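Worka Hand-Guiding Kit for Two-Arm Teaching

I've been selling teaching gear out of our little shop for a while now, and the Worka is the one I keep setting up for my own projects (sorry, other boxes on the shelf). You grab a handle, you move the arm through the job, and the software saves every joint and both grippers as you go. No code at all for the first pass!

Kitchen chores are what most buyers start with. Bowls, mugs, plates in a rack, a bit of fruit: all good practice, and your own dishes will do just fine. 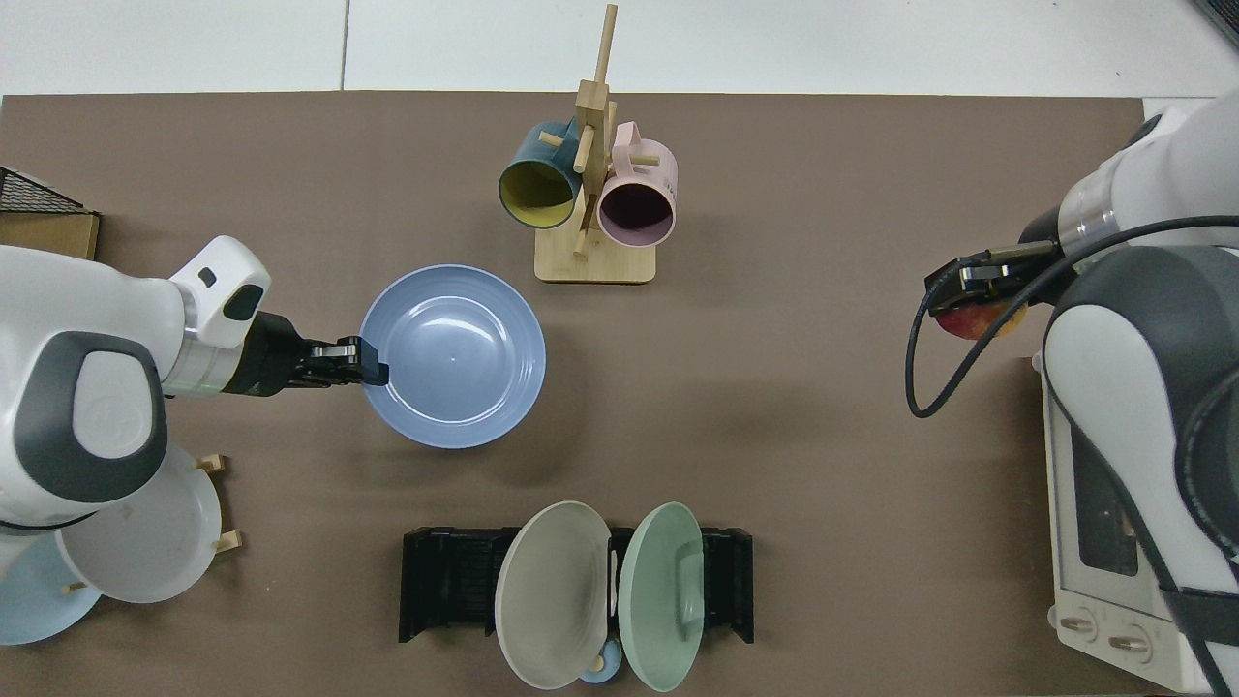

My colleague Chanida Rungrueang likes to record 30 demos of one task before she trains anything, and I'd say that's a good habit to copy. Keep them short, go slow near the grasp, and toss the ones where you fumbled.

If you'd rather not stand next to the arms, add the Trimesel remote handles. Same recordings, same file format, and you can sit down – my back is very happy about that.

In the box: 2 guide handles, 2 wrist clamps, foot pedal, USB cable, printed quick start. Clamps fit wrists up to 69 mm. The Trimesel handles are sold separately, and the next batch ships in February.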